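Housekeeping notes, 12/04/2022: a sponge for every plate?

The Hustasitz newsletter has now had two letters in favor of color-matching sponges to dishes, and one very long one from Jonatan Lindholm, who believes it will end all arguments at the sink. I remain hard to convince. The idea is that the yellow sponge belongs to the yellow plate, the purple one to the pale purple plate, and so on through the cupboard. Fine, if your cupboard has two colors in it. Mine has whatever survived the last move.

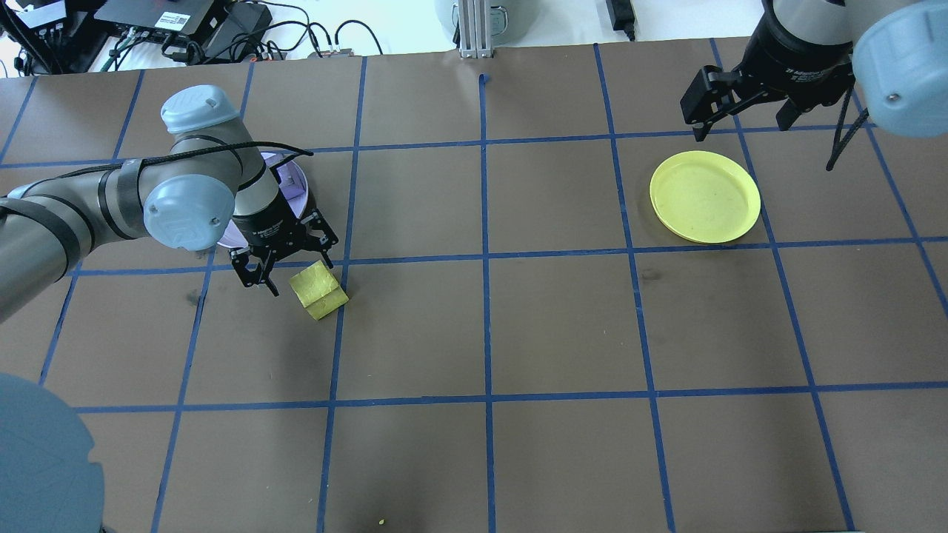
Where do they live between washes?

Jonatan says the sponge should sit on its own plate. I can see the appeal, and purple on lavender does look nice. But a plate is a dish, with a rim, and a rim is very good at holding a puddle. Leave a used sponge in there overnight and tell me how it smells by breakfast. I tried it for 13 days in November with a saucer from Mamo and went back to the wire rack.

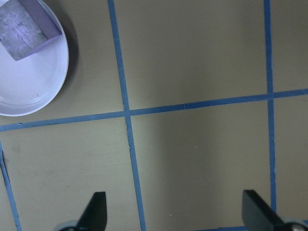
The other half of the plan is blue tape, laid out in squares so that each plate has a place to go back to. I have less to say against this. Tape is cheap and it peels off when you change your mind, though I'd want to see it after a month of wiping down. My roll from Salto curled at the ends in 8 days. And a square is only useful if people put things inside it. A plate that sits a little over the line is a plate in my house too.
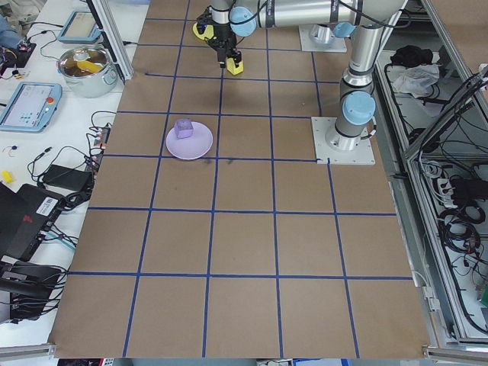
What I'd do instead

Buy one sponge, rinse it, squeeze it hard and stand it on its edge. Throw it out when it goes slimy. If you must have colors, keep one for dishes and another for the floor. Letters to the Enska desk as usual, and please, Jonatan, one page this time.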